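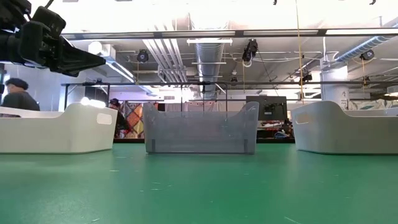

4. Setting up the sorting table (Jarner build, shared shop)

Do section 3 first. Arms bolted down, power off.

4.1 Put the bins in a row across the table, handles where the gripper can reach them. Mark each spot with tape.

4.2 Route cables up and over the arm. Leave a loop. Too tight and it pulls the wrist connector, too loose and it drags on the felt.

4.3 Power on. Home both arms, one at a time. Set speed to 2 in the Laltar panel for the first run.

CAUTION: hands off the table while anything is homing. Stop button within reach, allways.

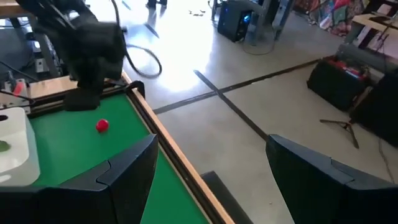 Mirjam Hämmerli
Build lead, Wastgate workshop
Rev. 2022-10-10

4.4 Small part test. One red piece on open green, nothing near it. Run the pick routine 5 times. Misses to the same side = wrist camera offset, redo 3.6. Misses all over = loose finger screws.

4.5 Second arm stays high untill the first one is clear. Check the wait flag in both scripts, it resets after an update.

NOTE: sun on the floor changes exposure. Lock it before you start. 3,000 works in the afternoon, 2,000 under the tubes.

4.6 Fruit next. Yellow ones in the white basket, basket on the green, slot side up. Drop the grip force first or you'll be wiping down fingers. 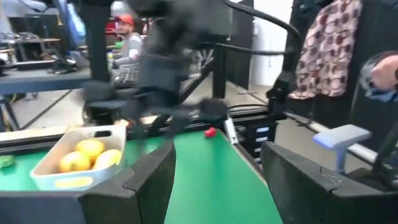
Baumgartner wrote back that 4.5 should come before 4.4, having had the arms touch on a first run with the flag off. Fair. Will swap in the next rev, for now read both before pressing start.

4.7 Done for the day: park arms, power off, then unplug.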